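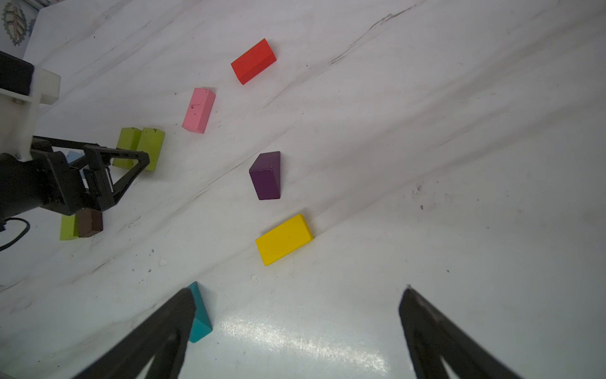

Water heater relief valve drips every morning, is it the valve or something else?

Posted in Plumbing > Hot water

Hello everybody. I live in a small house in Zuvville and I have a gas water heater in the garage, 40 gallon type, made by Galta. For some weeks the pipe which goes down from the relief valve is dripping. I put a plastic cup under it and in the morning there is water in the cup, maybe one third. During the day I see almost nothing.

I already replaced the valve two months ago, I paid 32 dollars for the new one, and it was dry for a few days and then the same drip came back. On Saturday I bought a gauge which screws on the outdoor faucet. In the evening it was showing a normal pressure, but this gauge has a second red needle which stays at the highest point, and in the morning the red needle was at 166 psi. I thought the gauge is broken so I did it again the next night and it was the same.

The water company changed the meters on our street before this started. I do not know if this has a connection. The thermostat of the heater is set in the middle, I did not touch it.

Should I buy another valve, or is it better to call a plumber? I can do simple work, but I have never soldered a pipe.

galvanized_elbow
Replace the valve again. The cheap ones are bad out of the box, it happened to me two times. Also flush the tank, there can be sand under the seat.

slowdrain
Please do not buy a third valve yet. Your gauge is telling you the answer, I think. This is thermal expansion.

When the heater warms the water, the water gets bigger. In an old installation the extra volume can push back to the street main and you never notice it. But many new meters are installed together with a check valve, and then the water cannot go back. At night you have all faucets closed, the heater turns on a few times, and the pressure climbs until the relief valve opens a little. Most of these valves open at 150 psi, so with 166 on the needle it is normal that you find water in the cup. The valve is doing its work.

You can ask the water company if they put a check valve with the meter. They should tell you by phone.

The usual repair is an expansion tank on the cold pipe, between the shutoff and the heater. For 40 gallons the small size is normally enough, but compare with the chart on the box. Before you mount it, measure the air in the tank with a tire gauge and pump it to the same pressure as the house has when no water is running and the heater is cold. Many people forget this and then the tank helps very little. It must also have a strap or bracket, it becomes heavy if it fills with water one day.

If your house pressure is above 80 in the daytime, you need a pressure reducing valve too. You wrote "normal" but you did not write the number.

Until it is repaired, do not put a plug or a cap on the drip pipe, please. I have seen this done and it is dangerous.

pipe_and_patience
I agree with slowdrain. I had the same problem and I called Vuorinen, they work in Zuvville and also in Tralau. They asked 300 dollars with the tank and the permit included. The tank alone would be much cheaper, but my pipe was copper and I also do not solder. It took one morning. The drip stopped the same day and until now, since August, the cup is dry.

Ask first if your city wants a permit for it. Mine did.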